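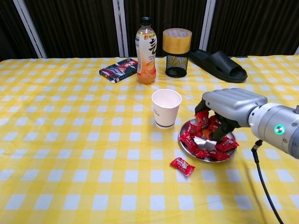

Slide 1. Can it clear the table yet?

Good morning. I'm going to talk about small chores, the kind that take a person a minute, and where machines stand with them at the end of 2024. I'll mostly stay with the table and the shop counter. Floors are a different subject and vacuum robots have been covered well by other people.

Leave the slide up while people sit down. Point at the candies. Seven are on or around the steel plate, one of those is in the fingers, and an eighth is on the cloth by itself. The one in the fingers is up a little above the others.

Ask the room: who thinks this is the hard part of the job? Wait for hands.

Slide 2. What makes a candy awkward

Shiny wrapper on a shiny plate. The plate throws a highlight near its center, and a bright spot like that can wash out the edge of whatever is next to it.

Twisted or crimped ends. The wrapper is bigger than the candy. A grip on the end of the wrapper counts as a grip to the software, and then the candy swings.

They touch each other. When we say "pick one," the hand has to get its fingertips into the pile without taking two or pushing one off the plate. One candy in the picture is already hanging over the lower left edge.

Gingham is worth a word too. A regular check is hard on some depth cameras, which match one square to the wrong neighbor. Cover a table in plain cloth and part of your problem goes away, but people at home have gingham.

Slide 3. The rest of the table

Go back to the first slide if there is time. Ask people to imagine the order "clear this table." The paper cup is light and will tip if it's bumped. The juice bottle is a good object, narrowed at the waist, easy to close a hand around. The tape is resting on top of the mesh pen holder, so that is two things or one thing depending on what you want done. And there is a sandal lying on its side. Where does a sandal go? A person knows it doesn't go with the cup. The machine needs to have been told, or to have picked it up from a lot of examples.

Slide 4. Numbers from Stusham

Stusham is our tabletop project. In May we ran 500 single picks of small wrapped items from a dish. A pick counted if one item, and only one, ended up in the bowl next to the dish. We got 241.

Say this slowly. It's a little under half. Dropping the item counted as a failure. So did taking two. A person reset the dish between runs and that time is not in the result.

The commonest failure was taking two. Second was a grip on the wrapper end that let go on the way over.

Slide 5. Shop floor

Ernunden is the packing trial. Same sort of task, but the items come in a tray with a slot for each one, and the light doesn't change. It went much better and I don't want to oversell that. Someone loads the tray. If you count the loading, the machine saves less labor than the video suggests.

Bemer, the shelf restocking trial, is still at an early stage. I have no results to show. If asked, say next year.

Slide 6. So, yet or not yet

Sorting known items from a known tray: yet.
Picking small loose items at home: sometimes, with a person nearby.
Clearing a mixed table with no instructions: not yet.

Speed is the other half. Our arm took around 5 times as long per candy as a person does. For some users that's fine. Someone with limited use of their hands may be happy to wait. A shop will not be.

Slide 7. What we are doing next

Sayce is the follow-on to Stusham. There are 2 changes: touch sensing in the fingertips, so the hand can tell one wrapper from a pair, and a slower lift with a check before it moves sideways. We will keep the same dish and the same scoring rule so the results can be compared.

Questions. If someone asks about cost, offer to talk after the session. If someone asks about soft fruit, we haven't tried it.

Notes last changed 28 November 2024.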